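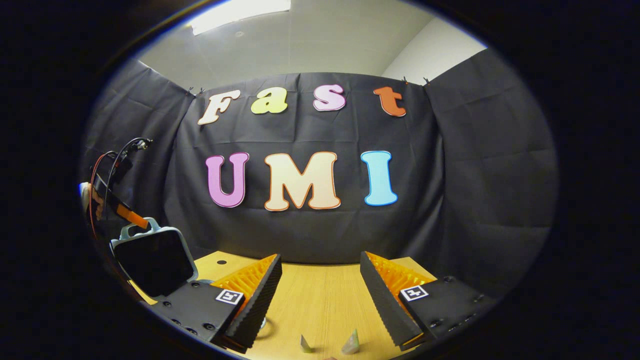
Workshop tips: printed gripper fingers and the bench they work on

These notes come from the shared bench at Plivari and cover the hand-held gripper build. Most of them apply to any small printed gripper.

Printing the lattice fingers

Print flexible filament slowly and dry it first. A damp spool leaves strings between the ribs, and they are tedious to cut out. Lay the finger on its side so the layer lines run along the ribs. Turn retraction down. If a rib splits at the first squeeze, raise the nozzle temperature one step and print a short test piece before committing to a full pair.

Print both fingers in the same job. Two fingers from different spools will bend by different amounts, and the grip pulls to one side.

Fitting the pads

Wipe the gripping face with alcohol. Apply the pad from the tip towards the base and press it down with a roller. Leave it overnight. Trim with a new blade. Pads wear first at the tip, so cut spares at the same time and store them flat.

Mounting blocks

Use 3 mm screws and stop when the head seats. Overtightening crushes the plastic and tilts the finger. Check that both fingers sit at 90 degrees to the block before closing them for the first time.

Markers

Print square markers on matt paper at full scale, with page fitting switched off in the print dialogue. Keep the white border when cutting. Gloss laminate reflects ceiling lights and the marker drops out of tracking. Replace any marker with a lifted corner.

Backdrops

Black cloth behind the bench hides clutter and is cheap. Clip it along the top edge in pairs near the corners, where it takes the most pull. Large letters cut from pale card show up well on it. Pin them from the front and keep the pins short.

Cables

Leave slack at every moving joint. Fix the bundle to a bracket and keep it off the finger mounts. The Wullus sleeving is stiff when new; flex it by hand before fitting.

Routine check

Inspect ribs, pads and screws after every 2000 closures and write the result in the bench log. Worn fingers go in the Boltero bin under the bench, flexible filament only.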